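Picking trial halted after arm fails to stop at Plenddale

A bin-picking trial at the Plenddale workshop of automation firm Zirix has been suspended after a robot arm carried on moving when it should have stopped, the company has confirmed. There were no injuries.

The fault happened on Sunday at the end of a long unattended run. According to Zirix, the arm pressed down on a bar that was resting against the side of the bin, passed its force limit and kept pushing for up to 16 seconds before the power was cut by hand. One finger of the gripper was bent and has been replaced.

Ayana Admasu, who was on shift, pressed the stop button on the bench first. It had no effect, and she then switched off the supply at the wall.

The arm had completed 493 picks in the run. Engineers have traced the problem to a software update loaded in August, which left the bench button unread whenever the arm was waiting for a force reading.
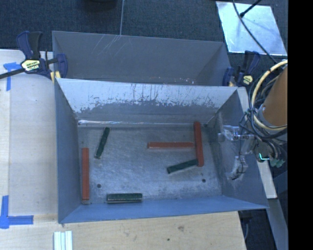
Red and green bars in the metal picking bin at Plenddale, with the robot's gripper at the right.

Bars lying against a wall or against each other are known to be harder to grip, and the team had raised the force limit to deal with them. Narendra Nishad, who leads the trial, said that change had been put back. "The limit was too high, but the button should have worked whatever the limit was," he said.

The button is now being wired straight to the power supply - the method already used on the firm's Pinerow line. Zirix said the new circuit would be tested 93 times before the arm is run again, and that long runs would have a second person in the room.

Customers using the same software have been told to go back to the earlier version.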